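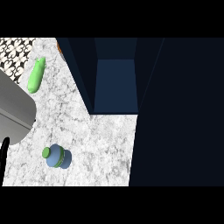
Issue 12

Sealing a Marble Countertop
by Anežka Murín

I love this job! It takes one quiet afternoon, most of it waiting, and you get to spend the whole time looking closely at a lovely piece of stone.

Start with the water test. Drip a spoonful on the counter near the sink and leave it for 15 minutes. If the stone darkens underneath, it's thirsty and ready for sealer. If the water just sits there in a bead, put the bottle away until next year.

Clear everything off and wash with warm water and a drop of dish soap (no vinegar, no lemon, please). Rinse, dry with a towel, then let the counter stand overnight.

Next day, open a window and wipe on a thin coat of penetrating sealer with a lint-free cloth, working in patches you can reach easily. Follow the soak time on your bottle, then buff off every bit that's left. Dried sealer leaves a haze, and it's a pain to get off.

Very porous stone may want 2 coats. Mine did, and the second went on so much faster!

Keep the counter dry for a day, then try the water test again. Seeing those beads is a real treat.

Next issue: Kamil Tichý on cleaning old grout.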